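### Unit 2: Grasp scoring from wrist views

Notes by Rosalinda Maglaya, revised 1/22/22

The Citden method splits a pick into an approach policy and a grasp score. The approach policy moves the arm until the target lies between the fingers. The score is a single number, computed from the wrist view after the fingers close, and it decides whether the arm lifts or opens and tries again.

Training used 689 labeled closures on small smooth objects. Labels came from a lift test: the object had to stay in the fingers for 50 control steps.
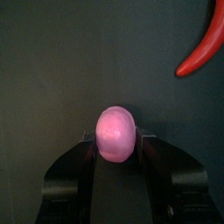

Let s be the score and t the lift threshold. If s < t, the fingers open, the wrist turns by 27 degrees, and the approach restarts. After two failed attempts the target is skipped.

Known limits:

- The fingers hide part of the object at contact, so s depends on a partial outline.
- Highlights on glossy objects shift with wrist angle and lower s on good grasps.
- A second object near the target can raise s by mistake. Mask it before scoring.

Reading for next unit: the Grivent report, sections on threshold choice and slip.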